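Self-catering studio in Tarnach: is the kitchenette enough for a longer stay?

yook_traveler
Hello to all. I have reserved a studio in Tarnach for 11 nights in September, booked through Cesport. The listing says "kitchenette with microwave, stove and fridge" but it does not say if there are pots and plates. I wrote to the reception two times and received only the automatic message. Also I would like to know if the final cleaning is included, because in my confirmation I see a deposit of 200 and I do not understand if this is for cleaning or for damage. Thank you in advance.

Flultmont_K
I stayed in the same building last year, in a studio on the courtyard side. We had two pots, one pan, and plates and glasses for two persons. There was no oven and no coffee machine, so please bring what you need for coffee. The deposit is for damage. They returned it to my card after we left, but I had to ask once. You must wash your dishes and take out the trash before you give back the key, otherwise they charge for the kitchen. The rest of the cleaning was included for us. I would ask them to write it in an email, as the conditions can be different this year.

room1254
Bring a good knife. The ones there do not cut bread.

Flultmont_K
I forgot one thing. The reception closes early in the evening, so if you arrive late you need the code for the key box. Ask for it before you travel, and not by the form on the website. By telephone they answered me immediately.

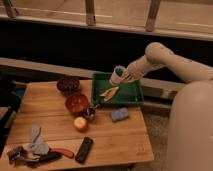 Page last changed: 4 December 2022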